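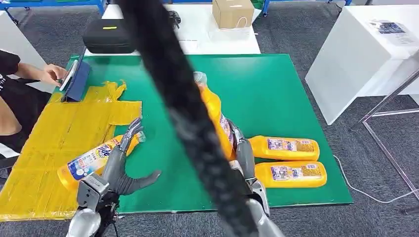

right, the communal laundry at Grondside. a thread, because I've been asked again and I'm not typing it out a third time

there are 5 machines for the whole block. two have been out since February. the landlord's agent, Vilness, says parts are on order. parts have been on order so long I've started to feel sorry for the parts

a wash went up 50p last month. no notice, just a new sticker over the old sticker. you still need exact change and the change machine still takes your fiver and thinks about it

Songül Uysal on the third floor has kept every letter they've sent. every one, in a ring binder, with tabs. if you've got any letters yourself please get them to her, even the boring ones, even the ones about bins

what the tenancy says (mine anyway, check yours): laundry is a "shared facility" and it's covered by the service charge. so we pay for it, then we pay again at the slot. would like that explained to me by someone

went to the launderette on Catesari Road instead on my day off. 16 quid for two loads with drying. lovely warm in there, mind. read half a book

somebody asked about getting a machine in your own flat. you can ask but you have to do it in writing and they want a plumber's certficate. Dagim Ejigu got his agreed, took him 2 months and he rang them every week

he says put the model number in the first email or they send it back and you start again

also can we not leave wet stuff in the drums overnight. I know why people do it. I've done it. but there's three working machines and a queue by seven

and whoever's moving the clothes horses off the landing, they belong to the Altıntaş family in the end flat, they just want them back, no one's cross

meeting is in the ground floor lobby, 7pm, day to be confimed once Songül's heard from the council woman. bring a chair if you need one, there's only the bench

things I want on the list: repair date in writing, price rise explained, a lock on the door that works from the inside. reply with yours and I'll add them

edit: yes the tumble dryer counts as one of the 5. yes it's one of the broken ones. sorry

kettle's on, more tomorrow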